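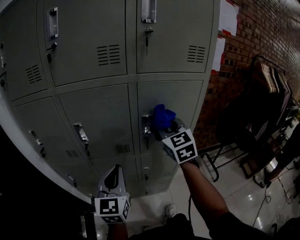

*Figure 4. A soft blue object pressed against the door front next to the pull handle. The key stays in its lock.*

## 4. Care and cleaning of the lockers

This section is for the person who looks after the changing room. It covers the doors, the locks, the vents and the floor line. For fixing the bank to the wall, see section 2. For lost keys, see section 6.

The Flaltach lockers have a painted metal surface. It is strong, but it does not like rough pads or strong cleaners. A soft cloth and warm water will do for nearly all marks.

### 4.1 What you need

- Two soft cloths, one for washing and one for drying
- A bucket with warm water and a small spoon of dish soap
- A soft brush, for the vents
- Dry graphite powder, for the locks
- The key list (inside the back cover of this manual)

**Caution:** Do not use bleach, steel wool or any cleaner with sand in it. These take away the shine of the paint and later the rust can begin at that place.

### 4.2 Before you start

1. Put a notice on the changing room door the day before, so that people can take their things home.
2. Check that each locker to be cleaned inside is empty. If a locker is in use, clean only the outside and write its number on the list.
3. Leave every key in its own lock. Please do not collect the keys in a bowl or in your pocket — many of them look the same, and it takes a long time to match them again.
4. If a clothes rack stands near the lockers, move the clothes to one side so they will not get splashed.

### 4.3 Washing the door fronts

1. Begin with the top row and go down. Dirty water runs down, and in this way you wash each door only once.
2. Dip the cloth and wring it out well. It should be damp but not dripping.
3. Wipe the flat part of the door from one side to the other.
4. Push the cloth into the recessed pull handle and wipe along the inside edge. Most of the grey dirt from hands is found here.
5. Wipe around the lock with a dry part of the cloth. Do not press against the key from the side. A key which is bent only a little will still turn, but it can break later in the lock.
6. Dry the door with the second cloth before you go on to the next one.

**Note:** Old tape and stickers come off more easily if you hold a warm, wet cloth on them for 10 minutes. Don't scrape with a knife or a coin.

### 4.4 Cleaning the vents

The ventilation slots let the air move through the locker, so that towels and shoes can dry. When the slots are full of dust, the locker will start to smell.

1. Open the door and brush the slots from the inside to the outside.
2. Turn the brush and go along each slot one time.
3. Wipe away the fallen dust with the damp cloth.
4. Leave the door open until the inside is dry.

Never cover the slots with paper or name labels. Labels should go on the flat part of the door, over the handle.

### 4.5 Locks

Do this two times a year. We suggest September and March.

1. Take out the key and wipe it with a dry cloth.
2. Put a very small amount of graphite powder on the key.
3. Put the key in the lock and turn it 7 times, with the door open.
4. Wipe the key again. Black powder on the key will make marks on clothes.
5. Close the door and try the lock once more.

**Caution:** Do not use cooking oil or spray oil. It holds the dust, and after some months the lock becomes stiff.

If the key is hard to turn, stop. Write down the locker number and call the Ginarden service desk, extension 159. Ask for Junaid Janjua or Sobia Kakakhel.

### 4.6 Floor line and walls

1. Sweep along the bottom of the lockers before you mop.
2. Use a mop which is almost dry. Water that goes under the bank stays there for a long time.
3. On tiled floors, put out the wet floor sign and wait until the tiles are dry before you let people in.
4. Take care of any paper notices posted beside the lockers. Replace them if they get wet.

Changes to this section: point 4.5 was written again on 8 Nov 2021 by Kauko Koskela, and the extension number in it is new.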